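Trasarstead Laundry Set, README

Notes on the folding and laundry part of the Trasarstead home set. Put together fast by Melur Pattinasarany, checks by Sugeng Raju. Last touched March 3, 2023.

What's in it

239 clips. Everyday cloth stuff in lived-in homes: spreading out, folding, piling up, putting away. Mostly dark clothes in this batch, which is a pain for edges, see below. Floor work and table work both included. No faces, no voices, audio stripped before upload.

Folders

raw/ untouched, big
small/ resized, use this one first
labels/ one text file per clip, same name as the clip
notes/ room sheets, half of them still in Melur's shorthand, sorry

Rooms are open plan where we could get them, so the kitchen and the washer often end up behind the folding spot.

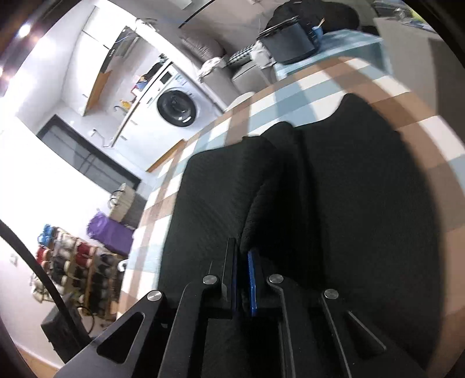

Black cloth on the plaid floor mat, washer and kitchen counter behind.

Labels

Each file has: cloth color, surface (mat, table, bed, bare floor), state at start, state at end. State is one of flat, rumpled, folded, rolled. If you cant tell, put rumpled. Don't guess the garment type, write "cloth" and move on.

Known problems

- black on black folds, creases hard to see, labels there are shaky
- plaid mats throw off simple color masks
- 80 clips have no end state yet, Sugeng is on it
- a few room sheets say "matt" for mat, search for both

Splits

Train and test are split by home, not by clip. Please keep it that way, the same mat in both halfs gives you silly good scores.

Questions

Open an issue and tag Sugeng. Put the clip name in the title.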